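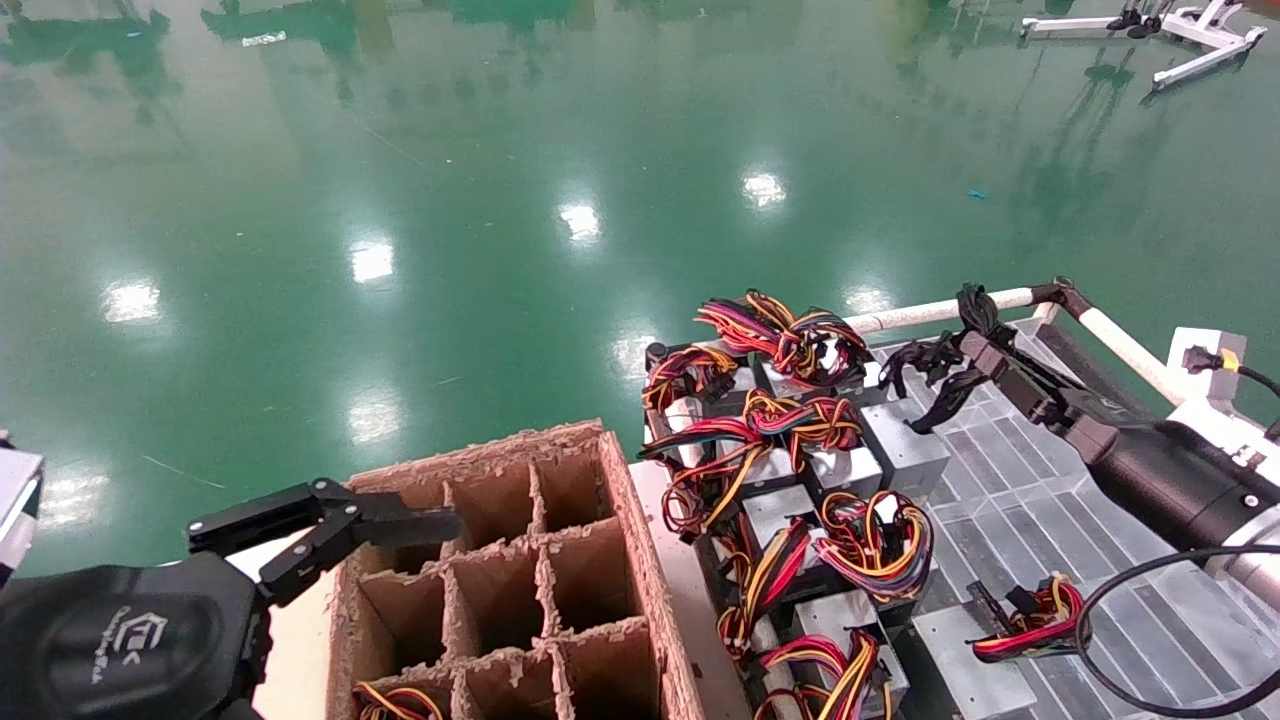 Left jaws over the divider box, right over the PSU tray.

Wednesday, teleop on the Kabbaj cell. Mohcine driving, me on notes.

- target 50 demos, pick PSU → box. Got 3 clean ones before lunch, scrapped 2
- wires are the whole problem. Come in from above the loops and the fingers snag — go for the bare metal side
- left arm lags on the leader, check the Hikero gains agian
- keep both grippers open at start pose, every episode

Ask Adalberto if Dustdale wants the harnesses tucked or just in teh cell. Matters for labels.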